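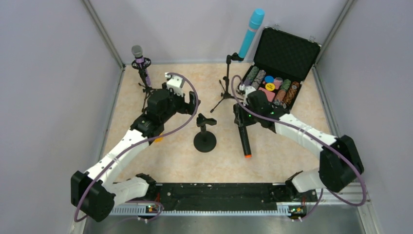

5. Recording episodes: the microphone-to-stand task

This section assumes the Ustent cell is bolted down, both arms are on the rail and calibration (section 4) finished without complaint. If it finished with complaint, go back to section 4. The model will learn from whatever you record, including your optimism.

5.1 Before you start

1. Check that both purple cables loop freely over their arms. Move each leader handle through its full reach and watch for snagging at the base joint.

2. Place the empty stand in the centre of the floor, between the arms, with its clip facing up.

3. Put the other microphones on their tripods towards the back. They are distractors. Their job is to look tempting.

4. Set the case of poker chips in the back-right corner, lid open against the wall. It belongs to the sorting task in section 7 and stays in for this one, so that the model gets used to ignoring things.

5. Place the black microphone with the orange end cap where the right arm can reach it. Vary the spot between episodes. Operators who believe they are varying the spot usually have three favourites.

Note: Do not tidy the workspace between episodes beyond what the reset card asks for. A loose chip in the case is fine. A mug of tea is not, and the Osberg office has now supplied enough footage of one.

5.2 Recording an episode

1. Bring both arms to the rest position and press Start. Wait for the tone.

2. With the right arm, close the gripper on the body of the microphone. Avoid gripping the mesh, which dents, and then every later episode has a dented microphone in it.

3. Lift clear of the floor before moving sideways.

4. Bring the microphone over the centre stand and line it up with the clip. Use the left arm to steady the stand by its pole if it wanders.

5. Lower the microphone into the clip and open the gripper. Back away slowly along the line you came in on.

6. Return both arms to rest and press Stop.

Caution: Keep the right gripper above the rim of the case when working near the back corner. The metal edging wins.

Caution: Never reach into the enclosure while the arms are live, even to rescue a falling stand. Let it fall, press Stop and mark the episode as Failed.

5.3 If you fumble

A missed grasp followed by a calm second try is worth keeping. Mark it Recovered and carry on. A missed grasp followed by 11 more, each angrier than the last, should be marked Discard. The model has no use for your mood, though it will happily copy it.

Do not pause in mid-air to think. Pauses are recorded as faithfully as everything else, and an early Hollis model picked up the habit of hovering over the stand like a guest unsure which fork to use. If you need to think, do it at rest, before the tone.

5.4 Labelling and upload

1. Choose Success, Recovered, Failed or Discard straight after each episode. Labels added at the end of a shift are guesses.

2. After every 2 batches, play back one episode at full speed and check that the gripper readings match the video.

3. Upload to the Kadthorpe store and wait for the green tick before clearing the local disk.

The target for this task is 1,000 usable episodes. The Kadthorpe set had 3,586 before review, and a good deal fewer after it.

Next: section 6, Swapping operators mid-session.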